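The black table and everything that lands on it

My mother had a rule that a table must be empty before anybody goes to bed. I grew up with this rule and I broke it in the first week after I moved out. Now I am much older and I have a black table, quite glossy, and I am slowly coming back to my mother's opinion.

I have written before about the table, so only shortly: I bought it second-hand from a man in Trindwood who was moving to a smaller flat. It was a good price and it is a good height for me. What I did not consider is that black shows everything. Each crumb is there like a star in the night sky. Each finger leaves its mark. My friend Nnamdi Iyamu looked at it once and asked if I had bought a table or a mirror.

A shiny surface is one problem. Small containers are a bigger one. I am a person who keeps jars. When the jam is finished I wash the jar, I take off the label with warm water and a bit of oil, and then I put the jar somewhere "for now". In July I collected all of them from the cupboards and the windowsills and I found 13 jars which had no lid, and three lids which had no jar. I tried every lid on every jar, twice, and this took most of an evening. None of them matched. I still do not understand where a lid can go.

So I made myself a small project, to finish before August. The idea was to look at what comes to the table in one ordinary day and then decide for each thing where it lives. Chibuzor Oyelaran, who is much tidier than me, gave me the method. He says that a thing without a home will always choose the table. I wrote this on a paper, and of course the paper stayed on the table too.

The rules I tried are like this.

Food things go back first. Cereal box, bread, whatever was in a bowl. If the bowl still has something in it, I eat it or I cover it, I do not leave it to think about later. A bowl of cereal which waits until the evening is a sad thing to clean.

Then the very small things. Coins, beads, clips, the little pieces that have fallen off something else. These I used to push together into a heap with my hand. Now they go into a clear container, because if I cannot see inside I will never open it again. I tried a metal tin before and I forgot it for a whole winter.

Then paper. Paper is the most difficult for me. Napkins I keep in one stack and I am strict about the stack. But cards, printed notes, paper bags with a label on them – I always think that I will read it one more time. Aminu Ogunleye told me to keep one folder and to empty it when it is full. I bought the folder. It is a Grornberg one, dark green, and it is full already.

The last is the wiping. For the black surface I use a slightly damp cloth and after it immediately a dry one, always in the same direction. If you go in circles you will see the circles. I do not use any spray, I tried one and it left a grey cloud that I needed three days to remove.

Does it work? More or less. When I follow the order, I need roughly 13 minutes for the whole table. When I do not follow the order, I pick up a jar, then I look for the lid, then I find a letter which I should have answered, and suddenly it is dark outside.

One thing I noticed is that I put small things on top of other things, when the table is full. A bowl on a container, a figurine on a folded paper. It feels like tidying but it is only building upwards. Musa Babalola calls it "my city". I have to admit that it looks a little like a city.
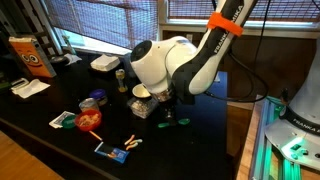
The crowded table, with cereal, jars and small pieces.

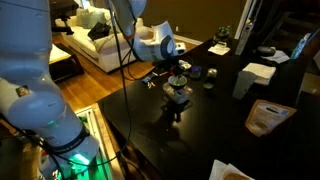 Reading time: 3 minutes

The bowl on top of the clear container in the second picture is a good example of my building upwards. And the orange cereal box in the first one should have gone back before everything else, according to my own rules.

I am still looking for a good solution for lids. If somebody has one which does not need a new piece of furniture, please write it in the comments. Next time I want to write about the drawer under the kettle, where I have found a key that does not open anything in my flat.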